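Home | Contents | Chapters | Instructor Notes | Search

Chapter 6
Teaching by Showing

I learned to drive a robot hand the way most people do, which is badly. My first week at Skivudby I sat with the controls on my lap, trying to get hold of things I could have grabbed half asleep with my own fingers. Your own hand knows a lot that it never bothers to mention to you. When you work another hand by remote control, you have to find out what all of that was!
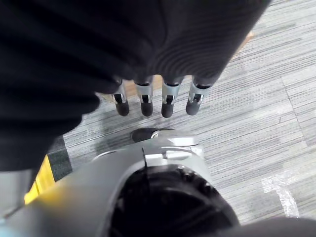
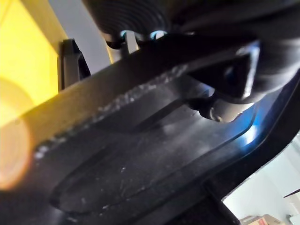 Figure 6.1. Two wrist-level views from one place: fingers at black fabric, top; a black metal bar with a rough weld seam, bottom.

In this chapter we look at two ways to show a robot a task. You can take the arm and move it through the motion yourself (I'll call this hand guiding), or you can drive it from a distance and record what you do. Both give you a demonstration — a list of positions, plus whatever the cameras picked up along the way.

I used to think more was always better. For the Pavley project we recorded 123 demonstrations of one folding task and kept 114. The other nine had me stopping halfway to think, and a robot will happily learn to stop halfway too.

Cloth is where I'd start if you want to be humbled. It bunches, it slides, and it hides your fingertips from you just when you'd like to see them. Before we get to that, though, we need to talk about where you put your eyes.

Related chapters
Chapter 5: Grippers and Hands
Chapter 7: Cleaning Up Your Recordings
Case study: The Rultia Sorting Line

We use cookies to remember your place in the book. Accept | Settings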